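Print this page
E-mail this chapter

Search the book: Enter word or phrase Go

Chapter 4
Keeping Food Cold: The Household and the Store

In the previous chapter we followed milk and meat from the farm to the wholesale market. Now we come to the last part of the way, which is the shortest in distance but often the longest in time. A lettuce may travel 400 miles in one night, and after this it stays for a week in somebody's kitchen. For the student of food supply this last week is important, although it is the part that we can measure least well.

Before mechanical cooling, families in the town of Istthorpe bought food for one day or two. The iceman came in the morning and the block was put in the upper part of a zinc-lined chest. Cold air is heavier than warm air and sinks, so butter and milk were kept directly under the ice. What could not be kept was salted, dried, smoked, or given to the neighbors. The kitchen calendar was therefore a calendar of the seasons, and a wedding in July was planned with more care than a wedding in January.

When the Diekmann dairy opened its first cooled shop there, it had 82 regular customers. The account books of the shop show how their habits changed. Purchases became larger and less frequent. The small cans for daily milk disappeared from the list of goods, and in their place we find cheese, cream, and later ready-made puddings. The shop did not ask the customers why they changed, and we must be careful when we guess.

4.1 Storage as a habit

Economists usually treat the household as the end point of the food chain. In this book we treat it as a small warehouse, with its own stock, its own losses, and its own rules about what is used first. In a commercial warehouse, these rules are written down. In a home they are carried in the head of one person, and when this person is away, the rules go away also.

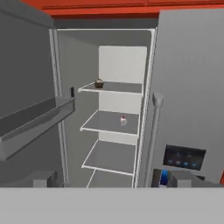 The shelf is where the plan for the week goes wrong, according to Tuva Nyberg, and she would like any study of food waste to begin with the shopping list and only afterward look at the kitchen. Her objection is a fair one. If we record only what is thrown out, we see the end of a decision that was made some days before, perhaps in a hurry and on an empty stomach.

For this reason the Nakari survey, which we will use many times in this chapter, asked 2,000 households to keep two notebooks. In the first they wrote what they bought. In the second they wrote what they ate, what they gave away, and what they threw out. The difference between the two notebooks is called the unexplained stock. It was larger in April than in any other month, and section 4.3 discusses the possible causes.

We use cookies to remember your place in the book. Accept Settings

4.2 Three kinds of loss

We must first agree on our words. Spoilage means that the food has become unsafe or unpleasant to eat. Surplus means that the food is still good, but there is no wish to eat it. Trimming means the parts removed in preparation, such as peels and bones. Older studies put all three under the name of waste, and their totals cannot be compared with ours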